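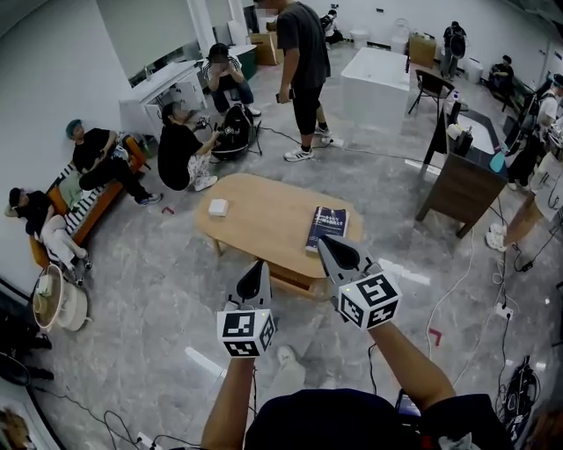

Report on the Study Visit to the Tosska Furnishing Center, Drilov

Purpose of the Visit

In June the Institute's Department of Interior Studies made a one-day visit to the Tosska Furnishing Center in Drilov. The visit formed part of the second-year course on domestic space. A group of 13 students attended, accompanied by two members of the teaching staff. The students were asked to study how complete rooms are planned, furnished and kept in order at the Center, and to record measurements for use in the fall term.

The Department thanks Tosska for its hospitality and for access to areas that are normally closed during business hours.

Arrival and Introduction

The group was received at 9:30 a.m. in the main lobby. A short presentation covered the history of the Center, which opened as a timber store and was later converted for the display and repair of household furniture. The public floor now covers 3,000 square meters. The repair shop and the fabric store are located in the Torres Annex, across the yard from the main building.

Visitors were reminded to keep to the marked route in the annex and to leave bags in the lockers provided. Students may wish to know that the lockers take coins only.

The Living Room

The greater part of the morning was spent in the living room on the ground floor. The room is in regular use, and the furniture is moved from time to time to suit the work being done there. Students were therefore able to study pieces that receive daily wear.

The coffee table drew the most attention. It is an oval table in light wood with a shelf below the top. A dark navy hardcover book lay toward one end and a small white square box toward the other, with the middle of the top left clear. Students discussed the advantages of the oval shape in a room where people often pass between the table and the seating. It was also noted that a lower shelf gives a place for reading matter that would otherwise remain on top, although it makes sweeping beneath the table more difficult.

The sofa stands against the wall. Its frame is of orange wood and its cushions are covered in a black-and-white stripe. Opinion within the group was divided. Several students considered the stripe too strong for a room of this kind, while others believed that the warm color of the frame required a plain contrast of that sort. The staff explained that cushion covers at the Center are replaced on a fixed schedule and that striped fabric must be matched carefully at the seams, which adds to the cost of each set.

In front of the sofa is a round white woven piece, placed directly on the floor. A white cabinet with drawers provides storage in the same room. Students were asked to consider whether the two whites should be matched, and most were of the opinion that the difference in texture made this unnecessary.

Floor and Lighting

The floor is gray with a marble pattern and has a glossy finish. The Center's cleaning schedule calls for a dry mop each morning and a damp mop with a mild cleaner at the end of the day. Furniture is to be lifted when moved. Felt pads are fitted to chair and table legs in all of the Center's rooms and are checked every 4 weeks.

A glossy floor reflects both daylight and lamps, and the group was encouraged to take this into account when choosing lighting. The subject of electrical supply was also raised. Students were advised to plan the position of outlets at the same stage as the position of the sofa and the table, so that power strips and cables need not cross the open part of the floor.

The Torres Annex

After lunch the group proceeded to the annex. In the repair shop, students were shown the regluing of a loose chair joint and the patching of a damaged veneer edge. The fabric store holds 65 cover patterns, arranged by weight and then by color. Samples from the Jaker range were made available for handling, and students were permitted to take small cuttings for their course folders.

The time allowed for the annex was too short. The demonstration of edge repair began late, and the final group had only a few minutes at the bench.

Observations

The students' notes were collected at the close of the visit and have been reviewed by the teaching staff. The measurements taken in the living room were generally complete. The clearance between sofa and table was recorded differently by two of the groups, and those groups have been asked to agree on a single method of measuring before the drawings are prepared.

It is recommended that a future visit begin in the annex, where the natural light is better in the morning, and that the living room be studied in the afternoon. It is further recommended that students bring their own tape measures. The Center was able to lend only a few.

Finished floor plans are to be submitted to the Department office in the first month of the fall term. Fabric cuttings should be mounted and labeled with the pattern number before they are handed in.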